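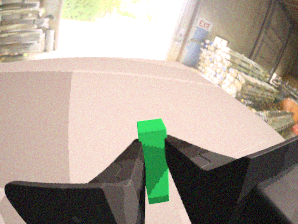

4.3 Rules for Reporting Simulated Grasps

The Katevar guidelines give simulation a single paragraph, most of which is spent advising the reader to use it responsibly. We needed something firmer. Before the study began, the labs at Fliter and Tusness each had a working definition of a successful grasp, and the two definitions disagreed whenever a block was doing anything interesting. Fliter counted a grasp as soon as both fingers reported contact. Tusness wanted the block to stay put for 3 seconds after the lift command, unless the run was needed for a demo.

We settled on four rules, written by Ieuan Prosser over one long November and cut down by everyone else.

Rule 1. Success is scored from the simulator state, and never from a rendered view. Figure 4 shows why we were strict about this. A green block stands between the two black fingers, leaning slightly, over a pale tabletop. Three readers shown the view alone gave us "held," "about to be held," and a short talk on shadows. The contact log is duller and does not argue.

Rule 2. The hold test lasts 3 seconds and is the same for every object. Requests for a shorter test must be filed before the results are known. We received several requests, all filed after.

Rule 3. Backgrounds are part of the setup and must be named in the report. The warehouse in Figure 4, with its stacked boards, white-hot doorway and tilted EXIT sign, has no physical effect on the grasp. It has a large effect on any policy that works from pixels, and reports that say only "a table" leave out most of what such a policy has to look at. Lighting settings go in the same table, including the embarrassing ones.

Rule 4. Each condition gets 30 runs with the seeds listed. A run that crashes is reported as a crash. Isaksson, our scoring script, used to drop crashed runs without comment, and this did wonders for the success rate until we read the code.

The rules say nothing about whether a simulated grasp predicts a real one. Both labs hold strong views on that, and Section 5 takes them up. Their purpose is smaller: two groups running the same policy on the same block should be able to fill in the same form and get matching numbers. On the first try, 8 entries differed. Most were traced to Rule 2, where one lab had started the clock when the lift was commanded and the other when the block left the table. The form now has a box for this.

Figure 4. Rendered view from the block task, with the green block between the gripper fingers and the warehouse background in use. Scored from the contact log under Rule 1.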